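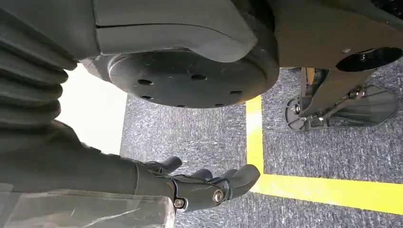 Figure 1. Wrist camera view with the hand lowered toward the carpet, just left of the corner of the yellow tape.

Unit 2: Comparing end effectors from the wrist view
Notes: Faustine Besnard

A wrist camera moves with the forearm. Much of its image can be taken up by the robot itself, and the share changes with every pose. In Figure 1 the body fills the top of the image and the fingers sit over the floor. The tape gives two straight edges for checking camera tilt. Carpet texture alone is a poor reference.

The Skarnier trial used 502 grasps with the segmented hand and 219 with the Codent two-jaw gripper. Log the controller setting for each run. Runs without it are excluded.
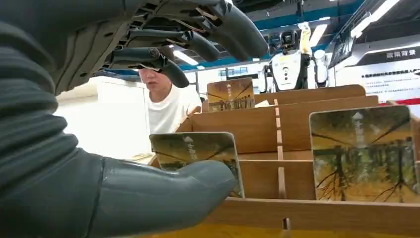
Figure 2. Hand above the slotted wooden card rack, thumb close to a standing card.

Cards are a hard target for a segmented hand. They are thin, and the slot leaves little clearance for the thumb. In Figure 2 a curled finger also hides part of a person from the camera. Record occlusion separately from grasp failure.

Exercise: list the poses in which the thumb tip stays in view through the full approach. Hand in to Jeanine Jacobs, room 2039.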